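Brello issue tracker
Component: evaluation / kitchen counter suite
Type: Result does not reproduce
Priority: Medium
Status: Open, needs a decision from the authors

Summary

The June write-up says the Brello policy is "insensitive to lighting" on the basket task, and gives that as the reason the shadow randomization was dropped from training. I can't get that result. I'm also not convinced the test behind it measures lighting at all. Filing this before the claim ends up in the Galtberg comparison table.

What I ran

Released checkpoint, default counter layout, both arms enabled, overhead and low views on. Seeds as listed in the config, 185 episodes in all. No changes to the physics settings. The renderer is the stock Dindholm one, shadows on.
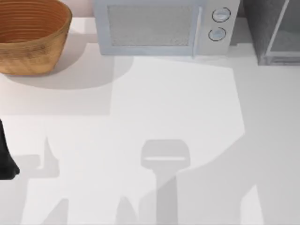
Opened by Carmela Mancuso
Brello evaluation group
Watchers: policy, rendering

Expected

Success under "shadows on" within the spread of "shadows off", as in the write-up.

Observed

121 successes with shadows on. The write-up doesn't give a raw count for its own run, only a bar with no error bar, so I can't say how far off I am. I can say that the bar is higher than mine, and that asking for the numbers behind it got me the same bar in a larger font.

The overhead view is the one I'd look at first. The near part of the counter has no objects on it, and what the policy gets there is gray shapes on plain white. One of them has the outline of a gripper on a long stem, and the arm casting it isn't in view. The only piece of an arm you can see from above is a slice of black finger at the left edge. If the network is using the overhead view to work out where the second arm is, then in a state like this one it is reading the shadow. That would make shadows a useful input, and turning them off would take information away. "Insensitive" is a strong word to use before ruling that out.

Log

Step 1. Reran with the same seeds on a second machine to rule out a driver problem. Same episodes pass, same episodes fail. Not a driver problem.

Step 2. Checked that the shadow flag does what it says. It does for the overhead view. For the low view the flag is read from a separate block in the config, and in the version tagged for the write-up that block is missing, so it falls back to the default. The default is on. Unless someone patched this locally, the "shadows off" condition in the write-up had shadows off in one view and on in the other. I would like somebody to tell me I've misread this.

Step 3. Fixed the block and reran only the seeds that failed. Of the first 7, 4 now pass with shadows fully off. I don't put any weight on that. Picking out failures and rerunning them under a changed condition will nearly always show you an improvement, and I mention it mainly so it doesn't get quoted back as a fix.

Step 4. Swapped the overhead view for a blank white input and left the low view alone. The policy still reached for the basket in most episodes. I'd expected it to fall apart. So my idea about reading the arm from its shadow may be wrong, or it may only matter when both arms have to move. I haven't separated those two cases.

Step 5. Looked at the low view by itself, as it seems to be doing most of the work. The basket fills much of the picture, the wall and counter behind it are pale and plain, and the shadow under it is soft and spreads mostly to the right and in front of the base. The rim stands out very clearly against that wall. My guess is that almost any lighting setting we offer would leave the rim easy to find from this position, and a test with the target this large doesn't tell us much about lighting in general.

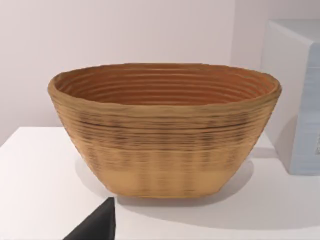
Comments

Reply from policy: "The Simões baseline was run with the same config, so the comparison is still fair even if the flag was wrong."

Carmela Mancuso: Fair between the two methods, maybe. The sentence I'm objecting to isn't a comparison, though. It says our policy doesn't care about lighting, and it was used to justify removing a part of training. Both methods having the same broken condition doesn't help with that.

Reply from rendering: "Confirmed the missing block. It was dropped when the camera settings were split. We can restore it today – it's a small change."

Carmela Mancuso: Thanks. Please restore it on the main branch and leave the tagged version as it is, otherwise there will be no way to check what was run.

Reply from policy: "Would a full rerun settle it for you?"

Carmela Mancuso: It would settle the flag. For the claim itself I'd want the light moved as well, so the shadow falls on a different side, and a target that takes up less of the low view. I'd also want the failures sorted by which arm was active. Until then my request is to change "insensitive to lighting" to "not tested with shadows fully removed" and put the raw counts next to the bar.

Open items

Config block restored on main: assigned to rendering
Raw counts from the original run: requested, not received
Rerun with moved light: not scheduled
Wording change in the write-up: waiting on policy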